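Chapter 4
Daylight and the Interior

4.1 Why Rooms Are Hard to Light

Most people spend the larger part of the day indoors, and for much of human history the only practical light they had there came through an opening in a wall. The size of that opening was a compromise. A large one admitted light but also cold, rain and noise. A small one kept the room warm and left the far corners dark.

Glass changed the terms of this compromise without removing it. In the town of Unadska, the older houses have deep walls and narrow windows, and the work of the household was done close to them. Myrto Politis, who surveyed 44 of these houses, found sewing benches and writing shelves built directly under the sill in nearly all of them. The back rooms were used for storage and sleep.

Light falling on a surface is called illuminance and is measured in lux. One lux is one lumen spread over one square meter. A desk used for reading is commonly planned for 500 lux. In the schoolroom at Kaewsai described in Section 4.3, a meter placed on the desk nearest the window read 713 lux at noon, while the desks along the inner wall fell well short of the planned level. The pupils in both rows had the same window.

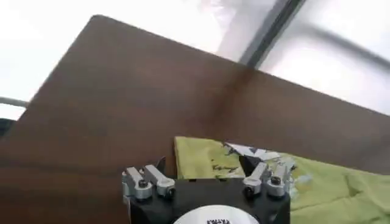 Brightness at the window brings a second problem, known as glare. The eye adjusts to the brightest large area in view. When that area is a pane of glass facing open sky, objects near it look darker than they are, and detail in them is hard to make out. Adding more window area can make this worse. Blinds, deep sills and pale walls reduce the contrast between the glass and what surrounds it.

Section 4.2 sets out how illuminance is calculated for a simple room with 2 windows. Section 4.3 follows Ningsih Wibisono's redesign of the Kaewsai school. Bring a ruler and a lux meter to the exercises.

Key terms: illuminance, lux, lumen, glare, contrast, sill depth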